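Sourdough Neighbors Board > Bread Day to Day > Keeping a loaf good past the second day

crumbkeeper
Hello all, it's March and my kitchen is still cold enough that the starter sulks until lunchtime, so I've had time to think about storage instead of baking. I bake 2 loaves at a go, one for us and one meant for the freezer, and somehow the freezer one never makes it there. By the third morning the crust has gone leathery and I'm sawing away at it with my grandmother's knife. I've tried a paper bag, a paper bag inside a plastic bag, and a linen sack I bought at the Skelolcombe craft market (lovely to look at, but the bread was a brick by supper). What do you all do? I'd love to hear from people in dry places especially.

oatsandhoney
Oh, I feel for you! I went through the very same thing when we moved up here where the air is dry as chalk. What settled it for me was leaving the loaf cut side down on the board for the first day, no bag at all, and then into a lidded tin after that. My tin is a big old Driten one that used to hold crackers, and I love it more than is reasonable. The crust softens, I won't pretend otherwise, but the inside stays nice for sandwiches.

tallpinebaker
I'm going to disagree with the tin, with affection. Mine grew mold on day four last summer and I had to throw out most of a very good rye. I think tins are fine in winter and a bad idea once it gets sticky out. Slice the whole loaf as soon as it's fully cool and freeze all of it, that's my advice. You take out what you want and the rest never has a chance to get old.

oatsandhoney
Fair enough about summer, I should have said I'm in a dry spot. But I can't bring myself to freeze a loaf on the day I baked it, it feels like mailing away a birthday cake.

crumbkeeper
Ha, that's exactly my trouble. I did look at one of those Grokar bread boxes with the little vent that slides, but it was 79 dollars and I stood in the store holding it for so long that a clerk came over to check on me. Does anybody have one?

millpond_lane
I have the Grokar and it's all right. I expected more for the price. The vent is stiff and I leave it half open all year, so I suppose I paid extra for a hole. My neighbor keeps hers in a clay crock with a plate on top and her bread is every bit as good as mine.

tallpinebaker
The other thing I'd say is not to give up on the stale stuff. I run the whole heel end under the tap for a second, yes really, and put it in a hot oven until the crust crackles again. You have to eat it right then, though — an hour later it's worse than before. For smaller bits I don't bother with the big oven at all. The toaster oven does a small piece of bread just fine, and with the door all the way down it's easy to get at. 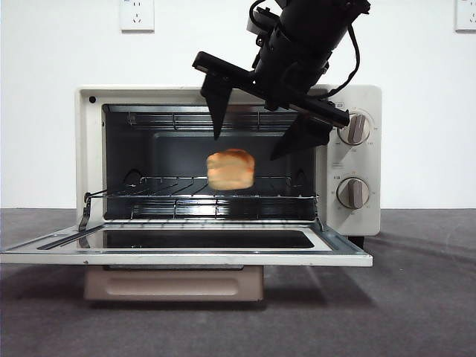 millpond_lane wrote back that the tap trick had never worked on anything with seeds in it, and that a wet seeded crust only went chewy on her. She uses a damp towel around the loaf for ten minutes first, then the heat.

oatsandhoney
I'll try the towel! I've always gone straight to croutons when things get that far along. Olive oil, garlic powder, a low oven and a lot of patience. We have a jar of them by the stove and my husband eats them like peanuts.

crumbkeeper
You've all been so kind. Here's my plan: cut side down for the first day, crock after that (I have one that's been holding wooden spoons since we married), and loaf number two gets sliced and frozen before anyone in this house can smell it. I'm still not sold on wetting a crust, tallpinebaker, but I have a sad heel of wheat on the counter and nothing to lose by it.

tallpinebaker
Quick with the water, and a properly hot oven. Let us know how the heel comes out.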